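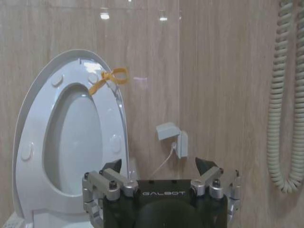 Our first full winter with the heat pump is over, so I sat down with the electric bills and the old propane receipts and tried to work out where we stand.

The house is a single-story ranch in Estell with baseboard heaters from the original build and a propane furnace that somebody added later. The furnace went out for good in October. A new one would have been the easy choice, and the quote for it was lower than anything else we got. We went with an air-source unit from Tistix instead, a ducted one that uses the existing runs. Karimi Heating did the install. It took them 3 days, one more than planned, because the return duct in the hallway was too small and had to be opened up.

The duct work added $600 to the bill. I was annoyed at the time, but the old furnace had always whistled through that grille and the new system doesn't, so I've stopped complaining.

Now the numbers. In the coldest month we used 1,158 kilowatt-hours for the whole house, and that includes the water heater, the dryer and everything else. The electric bill was the highest we've ever had. There was no propane delivery to go with it, though, and once I put the two together for the same month the year before, we came out ahead. Not by a huge amount. I would not tell anyone to expect the thing to pay for itself quickly.

Comfort is harder to put a number on. The air from the vents is cooler than what the furnace put out, and for the first couple of weeks I kept holding my hand up to the register thinking something was wrong. It runs for long stretches at low speed and the rooms stay even. The back bedroom used to be the cold one, and now it's the same as the rest of the house. The bathroom still lags, but it has an outside wall and a drafty window, so that one is on me.

The thermostat is a Zelent and I don't love it. It came set to drop the temperature at night, the way we used to do with the furnace. With this system that meant the backup strips kicked on at 5 in the morning to catch up, and those strips are expensive to run. I turned the schedule off and left it at one setting day and night. Use went down the next month, though the weather was milder too, so I can't say how much of that was the schedule.

The coldest night we had was 19 degrees. The outdoor unit went into defrost several times and steamed a good deal – alarming if you haven't seen it before – and the house held its temperature.

Still to do: insulate the last stretch of duct in the crawl space, fix the bathroom window, and raise the outdoor unit a few inches before next winter. Snow drifts on that side of the house.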